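So I finally went through the dish cupboard, and wow, we own a lot of bowls for two people. Yaqin left me 4 boxes when she moved to Velten in July, and I'd just been stacking hers on top of mine ever since.

The rule I settled on was simple – if I hadn't eaten out of it since winter, it went. The big round white one stays, though! I love the slightly creamy rim, and pasta looks great in it.

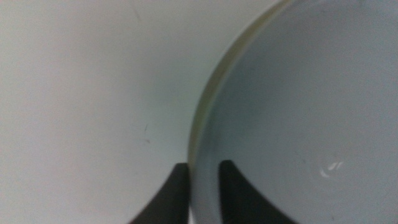

What's leaving

Two chipped soup plates, the gravy boat (sorry, Mom) and all the mugs from my old job at Vendel. Benedikt wants the mugs for his paint brushes, so he's coming by around six to grab them. The soup plates I'll probably smash up for the bottom of my plant pots.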